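**Arm stops over closed laptop, fault code 23**

**garkik_user70** (January 2018)

Hello all. We have an arm with a two-finger gripper and the Sultositz controller. The task is to take hold of a closed laptop on a desk. Yesterday it gave fault 23 in 10 runs, always during the approach.

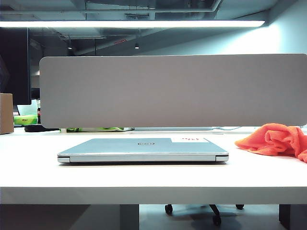

I already lowered the speed and the fault remains. The manual says only "force limit", without more explanation.

**Ambrose**

Your force limit is too low. Raise it to 70 and try again.

**Amr Ramadan**

I don't agree with this advice. If the fingers press on the lid, a higher limit can break the screen. Please check the height of the tool first. We had the same fault in March at Uvavbridge, and our tool length was wrong by 2 mm.
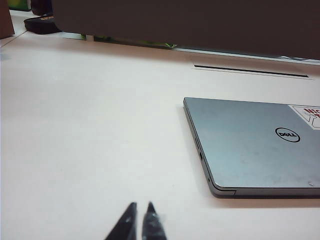

Also, did you change the finger covers after the last calibration? A thicker cover needs a new measurement.

**Ambrose**

A wrong tool length would give a position error, not 23. I have seen it many times.

**garkik_user70**

Thank you both. I will not raise the limit for now. The covers were changed, yes, and I did not measure again.
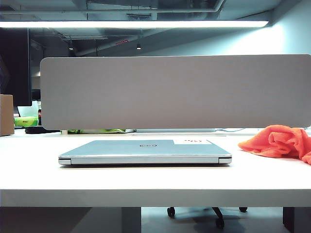
Tomorrow I will do the calibration with the desk clear and then put the laptop back. Amr, do you measure from the flange or from the last joint?

**Amr Ramadan**

From the flange. Keep one hand near the stop button on the first run.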